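4.2 Cup stations and the restocking habit

We came to the cup stations late. The first round of visits, in February, was meant to cover sinks and fridges only, and it was Mwajuma Tanui who kept coming back with pages of notes on the counter beside the coffee urn. We are very glad she did! Of all the shared objects in the four office kitchens (Pretbridge, Emidlow, Entwistle and Musstead), the humble stack of paper cups told us the most about how people look after a place that belongs to everyone.

Over the study period we logged 301 restocking events, and in 236 of them the person doing the job added a new sleeve of cups to a stack that still had cups in it. People do not like to let a stack run out. In interviews they spoke of the empty holder as a kind of small failure, "like leaving one sheet on the roll," as a bookkeeper at Entwistle put it. The result is a stack that grows from the top while its lowest cups may sit untouched for weeks. At Musstead, where cups are bought in cartons of 1,000, Kanako Uchida put a pencil dot inside the bottom cup of a stack and was still finding it there when the visits ended.

The holder matters more than we had guessed. A wire holder grips only the lower part of the stack and leaves the rest in the open, so a person crossing the room can judge the supply at a glance from the pale rims. A closed tube dispenser hides all this, and the two sites that used one (Pretbridge and Emidlow) had far more complaints about cups running out. Wire holders also put no limit on height. People simply keep nesting, and the stacks get tall, sometimes wonderfully so.

Where two holders stand side by side, they rarely stay even. One becomes the stack people take from and the other the stack people save, and regular users could tell us at once which was which (Figure 6).
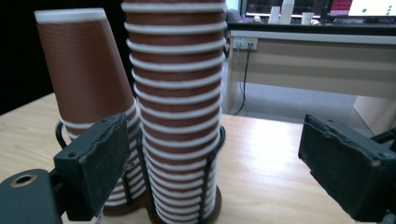

Figure 6. Nested paper cups in black wire holders, with a single cup resting at a tilt on the shorter stack.

The loose cup deserves a word of its own, and it was the detail our team argued over most happily. Yuto Morikawa called it the "returned cup": someone pulls two by accident, keeps one, and sets the other back without pushing it down. Reiko Tanabe read it differently. In her interviews, several people said they would skip a cup that was not nested, on the grounds that it might have been used, and would reach for the one under it or go to the other stack. A cup left in this way can stay put through a whole morning, passed over again and again by people who are sure that it is clean but would prefer that someone else took it.

We do not think either reading is complete. Our logs record the restocking of cups but not each cup taken, so we cannot say how often a returned cup is finally used or thrown away. Section 4.3 takes up the same question for stir sticks and lids, where the rules people follow are looser and the mess is a good deal greater.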